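플루도드우드, 8월부터 작업용 안전장갑 공급 확대

작업용 보호구 제조사 플루도드우드(Fludodwood)가 8월부터 절단 방지 장갑의 국내 공급 물량을 늘린다. 회사 측은 유통사 하멘트(Hament)와 공급 계약을 갱신하면서 월 공급량을 종전 400상자에서 700상자로 조정했다고 밝혔다.

대상 제품은 손바닥에 니트릴을 입힌 기본형과 손목을 길게 만든 연장형이다. 기본형은 물류와 조립 현장, 연장형은 유리와 판금 가공 현장에서 주로 쓰인다. 두 제품 모두 소형부터 특대형까지 나오며, 연장형 소형은 이번에 새로 추가됐다. 그동안 소형이 없어 손이 작은 작업자들이 수입품을 따로 구매해야 했다는 거래처 의견이 반영됐다.

생산은 르엉(Lương) 공장에서 맡는다. 이 공장은 올해 초 편직 설비를 교체했고 현재 직원 73명이 근무한다. 포장 단위는 기존과 같으며, 상자 겉면의 치수 표기는 글자를 키워 창고에서 구분하기 쉽게 바꿨다.

예세니아 에나오(Yesenia Henao) 플루도드우드 영업 담당 이사는 "여름철에는 땀 때문에 장갑 교체 주기가 짧아져 주문이 몰린다"며 "지난해에는 납기가 2주 넘게 밀린 거래처도 있었다"고 말했다. 늘어난 물량은 기존 거래처에 먼저 배정되고, 신규 주문은 하멘트 영업소에서 접수한다.

가격은 당분간 그대로 유지된다. 다만 소량 주문에 붙는 배송비는 지역에 따라 달라질 수 있어 주문 전에 확인이 필요하다.
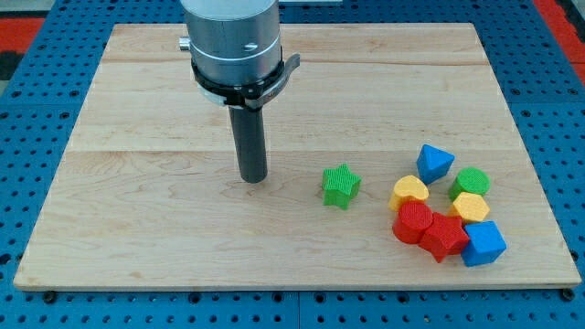
무브몬트, 반사 조끼 교환 접수

안전용품 판매사 무브몬트(Muvmont)는 지퍼 불량이 확인된 성인용 반사 조끼를 무상 교환한다. 어깨 안쪽 라벨에 생산 번호가 없는 제품이 대상이다. 구매처에 제품을 가져가거나 택배로 보내면 되며, 영수증이 없어도 접수할 수 있다. 세탁한 제품도 교환되지만 회사 로고를 따로 인쇄한 조끼는 담당자와 먼저 상담해야 한다. 전화 문의는 오전 9시부터 오후 5시까지 받는다.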